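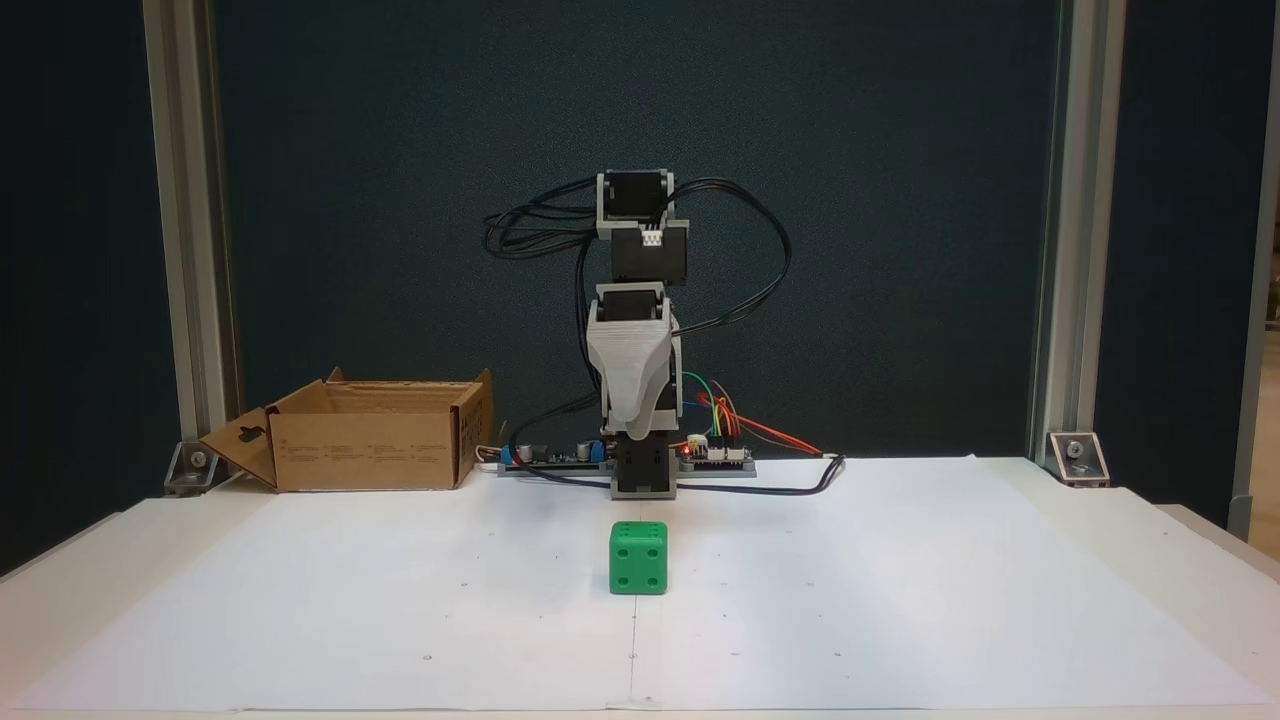
Assembled arm in the upright position, with the die and open box used for pick-and-place exercises.

The Cirard is a desktop robot arm sold in kit form by Hamico, a supplier of teaching equipment based in Gembridge. It is intended for schools, colleges and home users who want to learn the basics of robot control without buying an industrial machine. The kit is built from servo motors and 3D-printed brackets, and ends in a two-fingered gripper. It is sold alone or as part of a classroom package that adds lesson notes and a set of objects for the arm to handle.

Design

The arm follows the usual pattern for small machines of its type. A base joint turns the whole column, and the shoulder, elbow and wrist joints above it set the reach and the angle of the gripper. Each joint is driven by its own servo. The motors are the same model throughout, so a worn unit can be swapped for any spare. Hamico publishes the files for the printed parts, and owners with access to a 3D printer may make their own replacements.

The motor cables are left outside the brackets. This makes faults easier to trace, but the cables need enough slack to let the joints turn through their full range. The manual asks the builder to move every joint by hand before switching on, and to check that no cable is pulled tight at either end of its travel.

The control electronics are left open in the same way. Pupils can follow the wiring from board to motor, and the jumper wires can be moved when an exercise calls for it. Power comes from a mains adapter included in the kit.

Assembly

Hamico gives a building time of 2 hours for an adult who has put together similar kits. School groups normally spread the work over several lessons. The only tools needed are a small screwdriver and a hex key, both of which are supplied. Most of the difficulty lies in centring the servos before the brackets are fitted. A motor fixed a few teeth out of place will still run, but the arm will lean when sent to its rest position and the joint will have to be taken apart again.

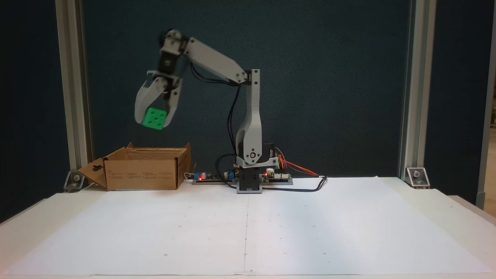 Pick-and-place work makes up the largest part of the lesson notes. The learner records a set of arm positions, gives each one a name, and then plays them back in order. Later lessons replace the fixed positions with ones worked out from a grid on the work surface. There are 24 lessons in all, the last few of which deal with programs that run the same task from different starting points.

Software

The arm is controlled from a computer through a program of the same name. It has a simple view with one slider for each joint and a second view in which commands are typed. Up to 40 positions can be stored in one program. Longer tasks have to be split into separate files, a limit that has been criticised by users who work with older pupils.

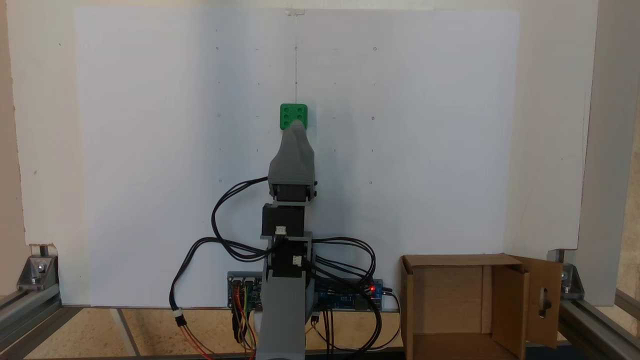 Speed is set as a single value for the whole arm. It can't be changed joint by joint in the simple view, although the typed commands allow it.

Versions and price

The first version was sold under the name Berrada and had a lighter base, which could tip when the arm was stretched out to one side. The base was made heavier when the name was changed. Parts for the two versions are the same above the shoulder. The classroom package is listed at £582, and replacement servos are sold singly.

Contact | Copyright and terms of use | Back to top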